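Girton Packing Room – Automation Working Group
Minutes of the meeting held on Monday, June 10, 2024

1. Minutes of the April meeting
Agreed without change.

2. Two-arm cell, card holder line
The Giltora cell has run on the early shift for 5 weeks. Target is 198 holders per shift; the bench team still handles all rejects. Sleeve handling remains the slowest step. Nenwood asked for the cycle log before agreeing to a second cell. Log to be sent by Production.

3. Changes to bench work
Two bench posts move to loading and checking. Grades and pay are unchanged. Staff reported less wrist strain but more standing, and said that waiting on a stopped cell is tiring in its own way. Stools to be ordered. Breaks will no longer be tied to the cell cycle – supervisors to confirm the new rota.

4. Training
The Giáp course covers safe stop and restart only. Staff asked for fault clearing to be added. Agreed in principle, subject to cost. Until then, faults go to Maintenance and are not cleared at the bench.

5. Checks
Every holder from the cell to be checked by hand for the first 100 of each batch. Stitching, snap and sleeve edges to be looked at. Marks on the leather to be logged separately.

6. Any other business
None.
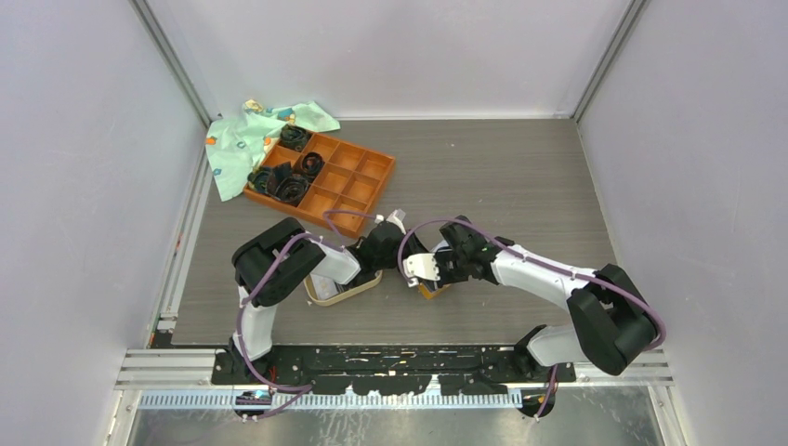
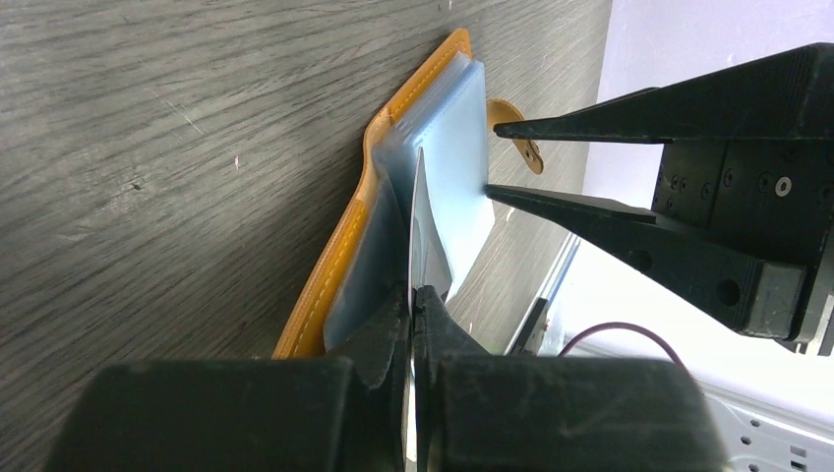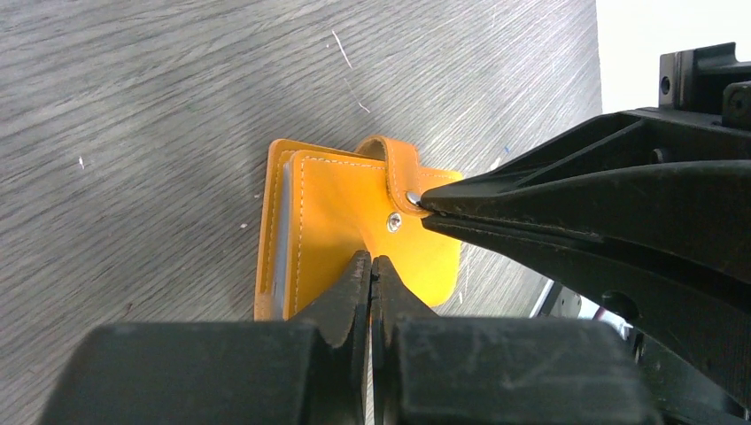 Item 2: the cell with both arms (first picture); card holder and sleeves (second); holder strap and snap (third).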